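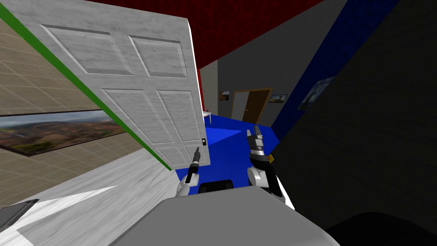
Simulator view from the head camera, door open, left gripper just below the latch plate.

Setting Up a Door-Opening Task in Simulation Before Touching the Real Robot

This is the fourth part of the Gaser build, a two-arm mobile robot put together in a shared workshop. The earlier parts covered the base, the wrists and the wiring. This part covers the door task in the simulator. It assumes that the arm models load without errors and that both grippers respond to open and close commands.

1. Build the door as two bodies

Make the frame a fixed body and the slab a moving body. Join them with a single hinge joint along the vertical edge. Put the joint origin on the hinge line. If it sits at the center of the slab, the door will spin like a turnstile.

Set the joint limits to zero and 76 degrees. Our workshop door hits a shelf at that angle, and a policy tuned on a door that opens wider will try to keep pushing.

2. Use a simple collision shape

A six-panel door looks better than a flat one and gives the cameras some edges to work with. Keep the panels in the visual mesh only. For collision, use one box for the slab and a second, small box for the latch plate. With the full mesh as the collision shape, the fingertip caught on the panel edges and the contact solver became unstable.

3. Add hinge friction and damping

Start with low damping and raise it until a released door coasts to a stop within 2 seconds. Add dry friction last. Measure the real door with a luggage scale hooked at the latch side, pulling square to the slab. Ours needed 6 newtons to start moving.

4. Place the robot

Drive the base in until the latch side is within reach of one arm with the elbow still bent. Check the following before saving the start pose:

Left fingertip clears the slab through the full swing.
Right arm stays outside the arc of the door.
Base does not overlap the counter or the side wall.
Head camera can see the latch plate and both grippers.

The last item took the most time. With the head pitched too far down, the body fills the lower part of the view and the latch is lost as the door moves.

5. Randomize the room

Change wall, floor and ceiling colors on every reset. Strong colors are fine — a red ceiling over a royal blue floor is a legitimate sample. Swap the wall pictures too. Leave the door geometry alone until the task runs reliably with one door, then vary width and hinge side.

6. Run and log

Fix the random seed (we use 1933) and log joint angle, fingertip position and contact force at every step. Plot the hinge angle first. A smooth curve means the push is steady. A staircase means the finger is sticking and slipping, and the usual fix is lower fingertip friction or a slower wrist command.

Do not move on to hardware until the force log stays below the limit set in part three.

Comments (3)

Chutima Khunthong
Does the 76 degree limit need a soft stop? Mine bounces hard when it gets there.

Dace Vasiliauskas
Yes, lower the limit stiffness and add a little damping at the stop. I should have put that in step 3.

heruver_bench
Single box for the slab fixed my jitter. Thanks.

Related
Gaser part three: wrist wiring and force limits
Gaser part two: aligning the two arms
Choosing a hinge model for cabinet doors
Notes on the Eren gripper controller

Contact | © Ronance Workshop | Back to top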